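Voter Roll Objections in Durkell District: Student Project Report

Submitted by Philomena Mac an tSaoi
Politics and Public Life, second-year project
Jul 17, 2026

1. Background

Durkell District holds its council by-election in the fall. In June the opposition Ultulis Alliance said that a large number of its supporters had been struck off the voter roll after objections were lodged against them. The ruling Vurent Party denied any part in this and said the roll was being cleaned up in the normal way. Both sides put out statements almost daily for the rest of the month.

My project looked at how the objections were handled and how the local press reported them. I did not try to prove who was behind them. A student with no access to the electoral office's internal files is not in a position to do that, and my supervisor told me so early on.

2. Method

I used three sources. The first was the list of objections that the district electoral office puts on public display. The second was coverage in the Durkell Courier and on the Sadeghi Road community radio station. The third was a set of interviews with residents whose names were on the list.

The list had 1,264 names. I sorted them by ward and by the reason given for the objection. I wrote to 20 residents asking for an interview. Most agreed, but several asked me not to use their names, so I have left out all of them.

I also sat in on two hearings at the district office. Members of the public may attend but may not record, so my account of the hearings comes from handwritten notes that I typed up the same evening.

3. What the list showed

The objections were not spread evenly. 800 of them were in the two wards nearest the old rail yard, where the Ultulis Alliance did well in the last council election. The most common reason given was "no longer resident." The next was "duplicate entry." A small group had no reason entered at all, and the office could not tell me why those had been accepted.

Ward boundaries were redrawn before this roll was put together, and some streets near Sadeghi Road moved from one ward to another. This makes any comparison with the previous roll difficult – I gave up on a full one after a week of trying. 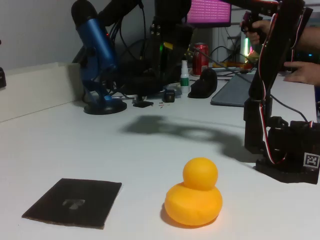
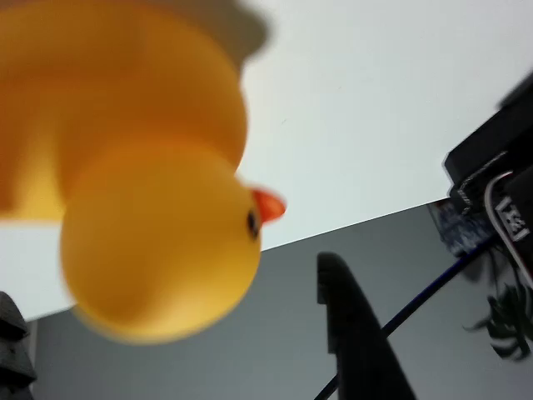 Can a resident who has been objected to still vote?
A resident stays on the roll until a hearing officer has made a ruling, and can vote if no ruling has been made by election day. If the objection is upheld, the resident has to file a new registration form with proof of address before the roll closes.

4. The interviews

Most of the people I spoke to had learned about the objection from a neighbor or from the radio. The office says it mails a notice to every person on the list. Some residents had kept theirs and showed it to me. Others said no letter came.

One woman near the rail yard has lived in the same apartment since she got married. She took her lease and her water bill to the hearing, and the objection was dismissed in a few minutes. A man in the same ward missed his hearing because he works nights and slept through it. He was waiting to hear if he could get a second date.

Several people said they were nervous about going to the office. They did not describe threats. They were worried about being seen to make a fuss in an election year.

5. Press coverage

The Courier mostly ran the parties' statements side by side, with little checking of the list. The radio station took calls from residents and read out the hearing schedule each morning, and three of the people I interviewed said this was how they knew when to show up. Neither outlet reported the ward totals while I was collecting material, although the list was open to anyone who asked at the counter.

6. Limits of the project

The interviews lean toward people who were willing to talk, and they were mostly older. I contacted both parties. Ultulis sent its press statement, and Vurent did not reply. The hearings were still going on when I finished, so I have no final figure for how many objections were upheld. The office expects to post the rulings on the notice board beside the main entrance before the roll closes.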